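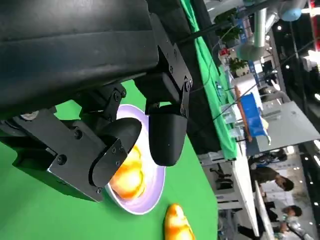 Put the Plating Crew in the Room Before the Robot Comes

October
By the Rivdale workplace columnist

Print this article
E-mail this article

Patumico, the catering company where I worked banquets for most of my adult life, is looking at robot arms for its prep line in Rivdale. The arms come from Wiriya. The software that hands out the jobs comes from Meltent. I went to the trade hall with the people from the kitchen to see the arms handle rolls and plates, and I have been asked several times since then what I think. I think the company should go slowly, and I think it should pay for what it is about to ask of its people.

A bread roll is a harder thing to pick up than it sounds. Squeeze it and the crust cracks. Hold it too lightly and it goes on the floor. People on the line do this without looking, while they talk, and because they do it without looking it has never been listed as a skill on anybody's pay sheet. Now a machine has to be taught to do it, and all at once the company wants to know exactly how it is done. Where do you put your fingers? How hard do you press? Those questions have answers, and the answers belong to the people on the line.

There are five people on the Rivdale plating crew. The plan, as it was explained to them, keeps two of them to tend the arms and moves the rest to other work. I don't know what other work. They don't either. When they asked, they were told the details would come after the trial.

That is the wrong order. The largest dinner on the fall calendar is for 287 guests, and every setting gets a side plate, a roll and something seasonal on the table, usually small gourds or pumpkins.

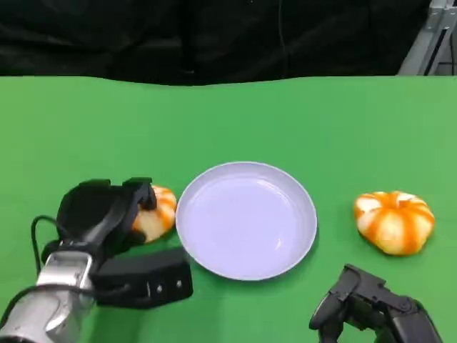 It is dull work, and I won't pretend otherwise. My wrists still hurt from it. If a machine takes over the four-hundredth reach of the shift, I am glad, and most of the crew would be glad too. The objection I hear from them is about everything that sits around the reaching. Someone notices that a plate has a chip. Someone sees that the rolls came out of the oven too dark and walks back to say so. On a crew of people this gets done by whoever is closest. With machines on the line, it becomes the job of the two who are left, on top of clearing stops and restarting the arms, and at the same pay as before unless someone writes down a different number.

Managers like to say that tending a machine is a step up. It can be. It can also mean standing next to a thing for eight hours waiting for it to need you, and getting blamed when it does. Which one it turns into depends on training, on breaks, and on who is allowed to press stop without asking first.

So write it down before the trial starts. Name the new jobs and what they pay. Train the whole crew, even the ones who are meant to move. Let a plater - a working one, from the line - sign off on what counts as good enough. The morning shift comes in at 5 a.m., and the managers could start by meeting them then, before the ovens are on.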